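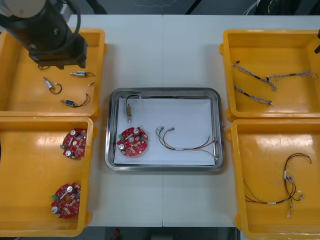 Can you lend an ebook you have bought to a friend? In most cases you can't, because what you paid for is a licence tied to your own account.

Readers keep writing in about Nepia, the new lending add-on from the Brullia ebook shop, which went live on November 18, 2022. The publicity says it brings back "the simple joy of passing on a good book". I have read the terms, all 28 pages of them, and I'm not feeling much joy.

You may lend a title once. The loan runs for 3 weeks and you can't open the book yourself while it is out. Your friend needs a Brullia account too, with a payment card on it. Publishers can opt out title by title, and plenty have. Randetti has put in 925 novels and held back 742, among them nearly everything it printed in the last few years. Zisero has yet to say what it will do, although a list is promised for December.

Then there is the copyright page, which in the Randetti ebooks I own still says no part may be lent or passed on in any form. Brullia's help desk told me its own terms "take priority". Perhaps they do — I'd like to hear that from the publisher.

If you want a friend to read something soon, a secondhand paperback is still the easier way to go about it.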